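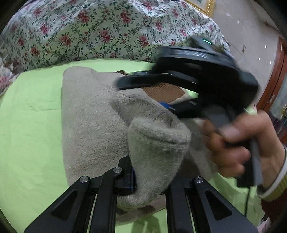 4 July 2018

The office of Pakberg is above a bicycle shop, and the first thing I noticed was how quiet it was. The company makes a password manager with the same name, and until June it was known mostly to people who read security forums. Then version 4 came out, with a proper Mac app, and the download page was down for most of an afternoon.

I spoke with the lead developer, who asked me not to print a name. "I write the code, I answer the support mail, and this is enough publicity for me," the developer said. We agreed to that and sat down with coffee.

I wanted to begin with the Mac, as many of our readers use one and have complained to us that password managers treat them as second class. The developer did not argue. "Our old Mac version was the Windows version in a different coat. The shortcuts were wrong, the menus were wrong, and it used a lot of memory. People wrote to us and they were polite, but I could feel that they were tired of it."

The new app was written again from the start. It took 2 years, which is longer than was planned. I asked what had gone wrong, and the answer was the browser extension. Safari has different rules for extensions than the other browsers, and the first design kept a small piece of unlocked data in memory after the user had closed the window. A security firm called Schouten, which was hired to test the app, found this before the release.

"It was a bad morning when I read this report," the developer told me. "But I had paid for bad mornings, so I cannot complain. We took this part out completely and we made it again."

The Schouten report is published on the Pakberg site in full, with the mistakes included. I have read it, and I can say it is written clearly enough for a person who is not a specialist. Four problems are listed, and one of them is marked as serious. All are closed in the present version.

We talked then about sync, the question which I receive most often. Pakberg lets you keep the vault on your own disk, or send it in encrypted form to a server. The servers are rented from Costley, a hosting firm. I wanted to know what Costley can see.

"They see a file, its size, and when it was changed. If somebody took the whole machine out of the building, he would have a file he cannot open. The master password never leaves your computer." And if the customer forgets it? "Then I am very sorry for the customer. I get this mail every week. I can do nothing, and I write back the same day to say so, because waiting makes it worse."

There is a printed recovery sheet which you can make when you create the vault. Most people skip this step. In the new version the button to skip it is smaller, and the developer admitted that this was the whole change. I think it could go further – for example, the app could remind you again after a week.

I asked also about Flirkham, the bigger competitor, which gives away a free plan for unlimited devices. Pakberg is free on 2 devices only, and after this you must pay. The developer became more careful here.

"I use Flirkham sometimes, to see what they do. Their import tool is better than ours. I took my own 213 logins out of Pakberg and put them in Flirkham, and everything arrived. In the other direction I lost the notes." This is now being repaired, and I was shown an early build in which the notes came through correctly, although the folders did not.

As for the price, there is no plan to change it. "If we give everything for free, then I must find the money in some other place, and in this business the other place is usually the user."

My own complaint was the fingerprint unlock on the newer MacBook Pro models. On my machine it asks for the full password again after each restart, and also, for no reason I could understand, after changing the network. The restart is intended. The network part was a surprise to the developer, who wrote it on a paper and asked which version of macOS I have.

Before I left I asked what a reader should do who has no password manager at all and still keeps everything in a notebook or in the browser.

"Start with the email account. Only this one. Make a long new password for it, turn on the second step of login, and save it. Do not try to change everything in one evening, you will get angry and stop. Next day do the bank."

The fix for notes is expected in the next small update. A Linux version is also in work, but I was asked not to promise a date for it.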